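Students to settle laundry question by machine, slowly

Krajčí Student Robotics Club enters two arms and a pile of cloths for the Wundinen Cup

FOR IMMEDIATE RELEASE

The Krajčí Student Robotics Club has confirmed that it will compete in this February's Wundinen Cup, in the household tasks class, with a two-armed system called Flostemis. The system's job is to sort cloths into bins. Members of the club have been asked by several parents whether it could be brought home afterwards. It could not.

The household class is now in its second year and is known among competitors as the one with no explosions in it. Teams are given a table, a set of cloths they may not iron, fold or otherwise encourage beforehand, and a time limit. Points are awarded for each cloth that ends up in the right bin and taken away for each one that ends up on the floor. A cloth that is half in and half out is referred to the judges, who last year spent longer discussing a tea towel than any team had spent moving it.

"People assume the hard part is the robot," said team captain Ayana Seyoum, a third-year student. "The hard part is the towel. A box has the same shape every time you pick it up. A towel has never had the same shape twice in its life."

Flostemis learns from examples. Club members guide the arms through the task by hand, the movements are recorded, and the software is trained on the results. The team set itself a target of 2,000 recorded runs before the competition and has so far completed 428, a figure that Kidus Zeleke, who looks after the training schedule, describes as "a start". Sessions now take place on weekday evenings and all day Saturday, and the biscuit budget has been revised to match.

Nahom Tesfamariam and Robel Habte are responsible for the grippers and for the cables, and would like it known that the cables are harder. Mhairi Cairns, the club's staff adviser, has supervised four previous competition entries, two of which moved.

"They are a very able group and I have every confidence in them," said Ms Cairns. "I would also say that I can empty a tumble dryer in under a minute, and I have mentioned this to them."

Practice with the cloths and clear bins at the club's workshop:
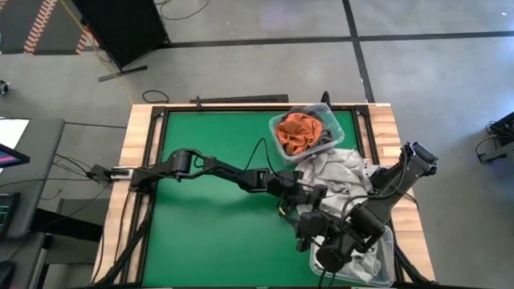
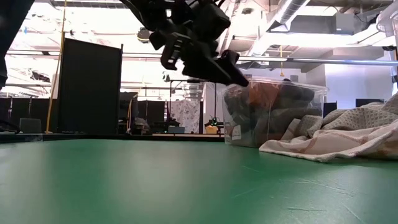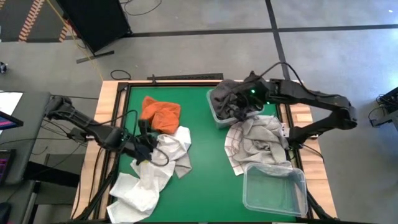
About the competition

The Wundinen Cup is open to student teams in three classes: household tasks, warehouse tasks and free choice. The winning team in each class receives 1,000 euros towards equipment and a trophy that has to be given back. Heats are held in the morning and finals begin at 2 pm. Spectators are welcome at both and are asked not to advise the robots.

About the club

The Krajčí Student Robotics Club meets during term time and takes members from any course, including those with no robots in it. Its 2024 entry, a plant-watering machine named Siltia, was placed fifth and is remembered warmly by everyone except the people in the room below. New members can join at any point in the year and need no experience. A tolerance for picking up the same cloth many times is useful.

Press enquiries

Journalists who would like to attend a practice session should contact Ayana Seyoum through the club office. Interviews can be arranged with any member of the team. Please allow extra time if you wish to speak to Robel about cables.

ENDS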